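What the Second Arm Costs

When Fitriani Mangundap wrote her first equipment budget for Predex, it had one line that mattered, the arm, and a line underneath it that said "misc." She still has the spreadsheet. The arm came in on price. The misc line was gone by February.

Predex is a small company that wants to sell household handling software, the kind that lets an arm put things away in ordinary rooms. It has seven employees and one working setup. This fall it has been deciding whether to pay for a second, and Mangundap, who runs operations, agreed to talk through the numbers while the quotes were still open.

The work is slow and domestic. Books, drawers, shelves, boxes of paper. A paperback is a harder thing to hold than most people outside the field would guess. The cover slides against the pages, the pages spread, and the weight moves while the arm is moving.

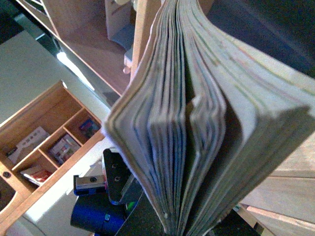 Most of what she learned about budgeting came from that kind of task. The arm itself was a known price from the start. Finger pads were not in the plan at all. Predex went through them faster than the supplier's chart suggested, and each set costs $242, with shipping extra. Mangundap now puts them in the operating budget next to rent and electricity, and she orders two sets at a time.

Then there is furniture. The company bought cabinets and shelving in solid wood after an early set in thin board began to sag at the joints. The better pieces cost more and took longer to arrive, but the engineers stopped losing mornings to repairs. Mangundap thinks any lab planning this sort of work should price the room before it prices the robot. Hers has a floor, curtains, storage and lighting, and every item was bought by somebody on a deadline.

Ruaridh Nisbet, the engineer who sets up most of the sessions, would spend the money differently. He wants the second arm to be the same model as the first, from the same seller, Flutness, even though a competing quote from Savchuk is lower. His argument is spare parts. With two identical arms, one shelf of spares covers both, and anybody on the team can work on either.

"I don't want to learn another set of cables," he says. 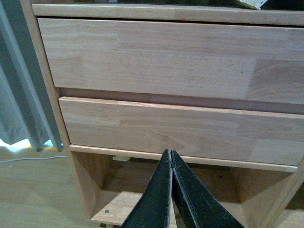 The gap between the two quotes is real money for a company this size. Savchuk includes a year of service visits. Flutness charges separately for each visit and asks for a deposit. Against that, Predex already owns mounts, tools and software written for the Flutness arm, and Nisbet figures rewriting the control layer would take him 258 hours. Mangundap put his hourly cost against that number and the cheaper arm stopped being cheaper.

She also looked at leasing. A finance company called Ravden offered a three-year term with a buyout at the end. The monthly payment looked easy. The insurance clause did not, and the lease barred any change to the gripper without written approval. Predex changes something on the gripper most weeks, so that was the end of it.

Drawers are where the next round of spending will go. Nisbet wants the team to work on fronts with no handle, a style that is common in new furniture and leaves very little for a gripper to catch.

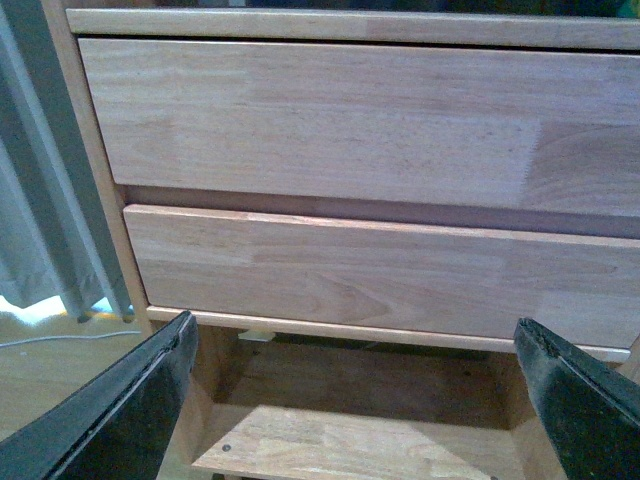
Gripper fingers open in front of a cabinet with handleless drawers.

For that he has asked for 304 sessions over the winter, and sessions are what Mangundap budgets by now. Each one carries a share of the pads, the staff time, the storage and the furniture. The arm is spread over all of them. When she lays it out this way, a second setup makes sense only if it is in use at least four days a week. Below that, she would put the money into another person for the first one.

Her advice to other small teams is mostly about order. Get the room, then the person who will run it, then ask for quotes on the arm. Ask the seller what wears out and how long it takes to ship. Leave a line for repairs and give it a proper name.

Predex expects to sign before the end of the year. The quote from Flutness has been extended once already, and the deposit is in the budget. The floor space for the second setup is currently full of cartons, which Nisbet has promised to move.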